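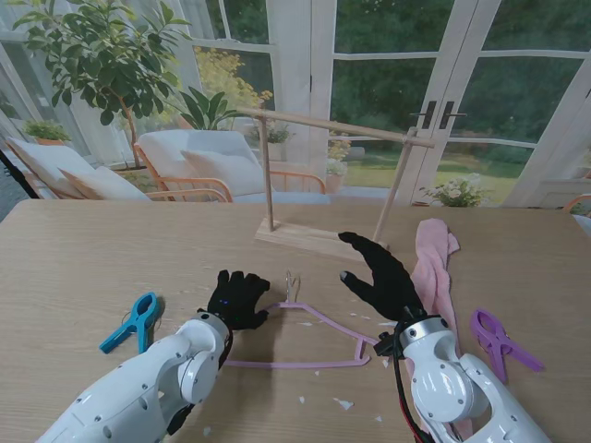

Sunroom Laundry Corner, Gallmont

Gallery notes by Selvaraj Pramanik. Page 4 of the house set, February.

The sunroom at Gallmont is used for small-item drying from fall through early spring. It has the best afternoon light in the building and stays clear of kitchen steam. The work surface is a light wood table, and the drying equipment on it is tabletop size. Full-length garments go to the Prokberg line in the utility room, covered on page 5.

Rack

Light wood throughout: rectangular base, two vertical dowel posts, one horizontal crossbar. The bar extends past the right post, and the overhang takes a hook without crowding the span between the posts. The rack stands toward the back of the table. Joints were reglued once, in the second winter. The listed load is 22 ounces, enough for a hand towel or a child's shirt after a full spin. Heavier pieces pull the bar out of level.

Hanger

Lavender plastic with a silver metal hook. Plastic was chosen over wire after rust marks appeared on two collars. Lay the hanger flat on the table to dress it, close the top button, then lift by the hook. Catalog number 97 in the house inventory.

Spring clamps

One bright blue, one purple, both plastic. They hold towels and cloths that will not stay on a bar by themselves. Clamp at the hem, never at the middle of the cloth, and leave the jaws clear of any printed area. The previous set, from Grornico, lost tension after 150 cycles and was retired to the garage.

Cloth

Pink, kept for wiping down the table and the crossbar. It goes in the wash with the towels. No fabric softener - it leaves a film on the wood.

Seating

Orange-framed armchairs with white cushions and white pillows. The covers unzip and are washed cold, one chair at a time. Refit them slightly damp. They shrink by a small amount in the dryer and will not close if fully dried.

Plants

A leafy potted tree stands to the left, with smaller pots near the windows, one of them with white flowers. Keep wet laundry off the sills. The yellow flowering shrub is outside the glass and needs no attention from the laundry side.

Table surface

Oil twice a year. Paper scraps and lint are cleared before anything damp is laid down, as wet paper bonds to the finish. The finish is Roy clear oil, batch 211, two thin coats with a day between them. Water rings come out with a dry cloth if caught the same afternoon.

Next page: utility room, Prokberg line and ceiling pulleys.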